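Home | Diary | Bench notes | Links | About

2024-07-29 — Stacking again, with a fresh grease-up

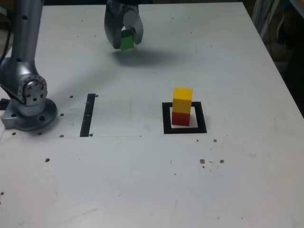 Green one on its way, red and yellow already in the square.

So the arm is back in one piece and I've had the whole afternoon with it, door shut, kettle on, radio muttering away in the corner. I've been putting off the base bolts for ages (you know how it is, it was working, so I left it) but last week it started drifting on the longer reaches and I couldn't pretend any more.

First job was getting the plate sorted. I slackened everything off, wiped underneath with a rag and found a curl of swarf trapped at the back — tiny thing, no thicker than a fingernail clipping, and there's my drift! Probably been there since we moved out of the unit at Gernham in January, when I bolted it all down in a hurry with cold hands. Out it came, plate back on, bolts done up a bit at a time, going corner to corner like you would with a car wheel. I did 2 full rounds and then went back over them after lunch, and one had settled enough to want another nudge. Must remember that for next time.

The Eklund manual says to grease the lower joint every 2,000 hours. Mine was well past it. The manual also says to do it with the arm parked upright, and gives you one murky drawing to go by, so I spent a good while on my knees with a torch hunting for the nipple. Found it, pumped in the grease, wiped up what came out the other side (dark brown and smelly, poor thing) and ran the joint gently back and forth until it stopped grumbling. Much quieter now. I hadn't noticed how noisy it had got until it wasn't.

Then the zero. I've stopped trusting the stored one after any work on the base, so I do it fresh every time: power off, line up the marks by hand, power on, set zero, save, power off and on again to check it's really kept it. It forgot the first time. It always forgets the first time! Second go was fine.

After that it was on to the cubes, my favourite bit. The table is looking very sorry for itself these days, all scuffs and little holes from every fixture I've ever tried and given up on, and I keep saying I'll flip the top over. But the black tape square shows up lovely against the white, so it can wait. Red goes down first, then yellow on top, then green. Yellow is sitting a touch off from the red, I'd say, and I went back and forth over whether that was the arm or me. I'm blaming the gripper. The fingers are curved and a cube can twist a little as they close, so I've dropped the closing speed by 5 per cent and I'll see what that does over a longer run.

I've set myself 12 stacks as the test before I call this service finished, and I want to do them from a cold start, so that's tomorrow's job. If the yellow is still wandering I'll have the fingers off and look at the pads. There's a spare set in the Rotemia box, under the shelf, behind the paint, if I haven't lent them to the Darkance lot (I have a nasty feeling I did).

Other bits, so I don't forget them. The cable down the side of the arm wants a new tie near the bottom, it was rubbing when I had the plate loose. Need more rags. The little hex key is going round at the corners and I nearly chewed up a bolt head with it, so that's on the shopping list as well, a decent one this time and not out of the bargain tub.

Knees ache, hands still smell of grease even after two lots of washing-up liquid, and it's gone dark without me noticing. Beans on toast, I think, and then bed.

Last updated: same evening, fixed a typo

Contact | © Bench Diary, all my own words | Back to top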